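Let the students stay in simulation longer

Our robotics club spent most of the year on one job: getting two simulated arms to handle a ring that comes in two halves. 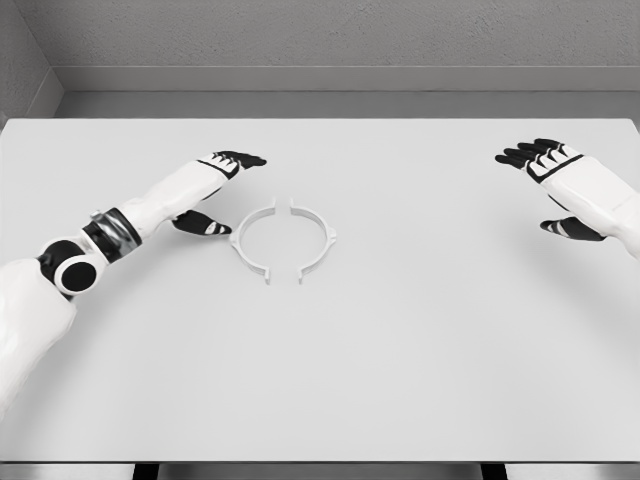

Janaka Herath thinks we should have moved to real hardware by November, as kids join a club to touch things.

I disagree. The team ran 604 attempts on school laptops and paid for no broken fingers. A real hand would have eaten our budget after four bad grabs – and the younger members would have been told to stand back and watch.

Hardware can wait until next year. Give every student a turn at getting it wrong first.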